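Badavum e-reader, firmware 5, notes after a fortnight. Thread.

Jul 19, 2021 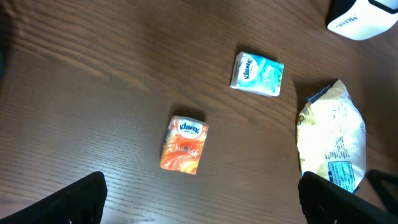

Baldur Brøndum asks whether the update fixes the battery drain in standby, as his loses a fair bit overnight with wifi off.

Partly. With wifi off, mine now drops about 40 per cent over the fortnight, reading an hour a day. With wifi on it is still poor - the radio wakes for every sync attempt, even when the account is signed out.

Battery is listed as 1736 mAh on the label. The box says 3000. I have written to Grultwood, who import it, and had no answer.

Page turns are quicker in EPUB. PDF is unchanged: anything scanned takes a few seconds a page, and zoom resets each time.

Side-loading works over USB without the Simanjuntak desktop program. Copy files to the Books folder, eject, restart. Folders inside folders are ignored.

Do not install over the old version with the card in. Mine hung at the logo until I took the card out and held power down.

Dictionary lookup next, once I have the July patch on it.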